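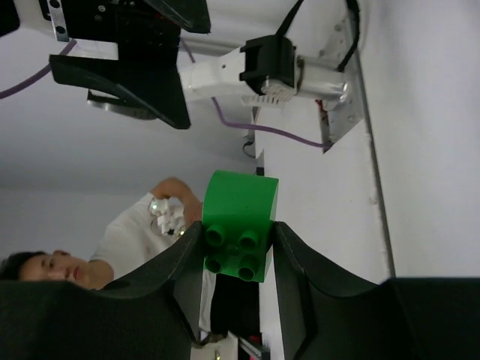 How do building bricks stick together?

Plastic building bricks hold on to each other without any glue. You push two together and they stay put until you pull them apart.

The round bumps on a brick are called studs. A small brick might have only one or two. A square one often has four, set out in two rows of two. Underneath, the brick is hollow. When you press one brick down on another, the studs go up inside the hollow part and the walls squeeze them. This squeezing makes friction. Friction is the force that stops things sliding past each other, and it is also what keeps your shoes from slipping on the pavement.

The fit has to be just right. If the studs were a tiny bit too wide, you could not push the bricks together. If they were too narrow, your tower would fall to bits.

Big bricks and small bricks

Bricks for younger children are bigger, so they are easier to hold and too large to swallow. Some have a curved top instead of a square one. These are good for roofs, noses and the backs of animals.

Where does the colour come from?

The colour is mixed into the plastic before the brick is shaped, so it goes all the way through. If you scratch a green brick, it is still green underneath.

Try it yourself

Build a wall 9 bricks high by stacking them straight up in columns. Now build another, but make each brick sit across the gap between two bricks below. Push both walls gently with one finger. Which one is harder to break?

Words to know
Stud: a bump on a brick
Friction: a force that slows or stops sliding

Written by Kanako Yagi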